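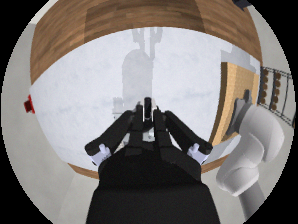
About Groten

Groten started in a rented unit behind a bakery in Irkolton, with two desks, one secondhand arm and a kettle that tripped the breaker. Kirsty Gunn and Sneha Rajput had worked together on packaging lines, and they wanted to build software for robots that work in ordinary kitchens and dining rooms, close to people. There are 7 of us now, and we have a better kettle.

When new customers visit, they often ask about the August fault, and we are always glad to talk about it, since so much of how we work today comes from that one afternoon.

We were getting a table-clearing program called Pusside ready for MacAulay, our first big customer. It had done 563 runs in simulation without a single bad stop, and we were all very pleased with ourselves (there may have been cake). On the real arm, a little after 3 p.m., the gripper came down on a table that stood slightly higher than the model said it did. The force limit should have caught it. A settings file left over from simulation had switched that limit off, so the arm kept pushing until Isla Rankin hit the emergency stop. She was standing well outside the marked area and no one was hurt, but one finger was bent and the tabletop had a crack in it as long as your hand.

Kirsty called MacAulay that same evening and told them everything. We put the delivery back by six weeks and went through the whole program again, line by line, with a good deal of coffee.

These days the force limit lives in the arm's own controller, where no settings file can reach it. Table heights in our simulated rooms are wrong on purpose, a little different on every run, and a program has to cope with that before it goes near hardware. Crisanto Sebastian looks after those rooms and takes real delight in making them awkward. First runs on a real arm are done at low speed, with two people present and one of them holding the stop.

Annag Pringle joined us the following spring to run safety and training, and anyone here, including our interns, can ask her to halt a test. MacAulay stayed with us, too, and Pusside is in 5 of their dining rooms.

If you'd like to visit, please do write to Annag first so she can find you a pair of safety glasses. The cracked tabletop is in the front hall, and we keep the visitors' book on it.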